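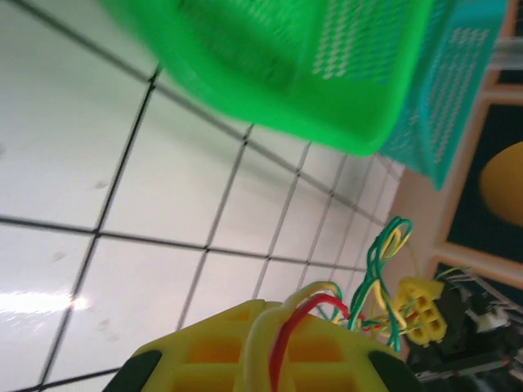

Figure 2. Green and teal baskets with perforated sides.

3.2 How people talk about sorting

I went into the Plella interviews expecting folks to tell me about rules. What I got was a lot of stories about arguments! We talked to 16 households in August, and I asked each one the same lazy opener: where does stuff go when you don't know where it goes? Most people laughed, and then they talked for a good long while (one couple kept me there for roughly two hours, with cake).

The word that kept coming up was "for now." I coded it as a category of its own, and it swallowed seven of my older codes whole, including "temporary," which I'd been pretty fond of.

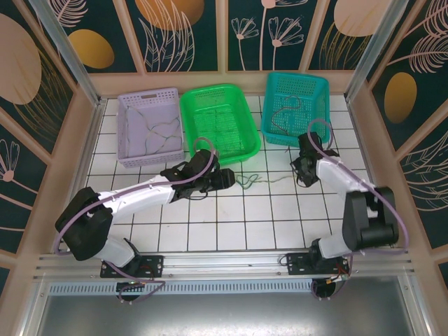
Household categories leak, and I think the sorting literature is a bit too tidy about that. People would name a category by color or by spot before they'd name it by contents – "the green one," "the one by the door." I get it. With a lavender, a green and a teal basket in a row, and a thin dark cable or wire in both the lavender and the teal, color is a much easier handle than "cables." Eight households did this without any prompting from me, and I come back to them in Section 4.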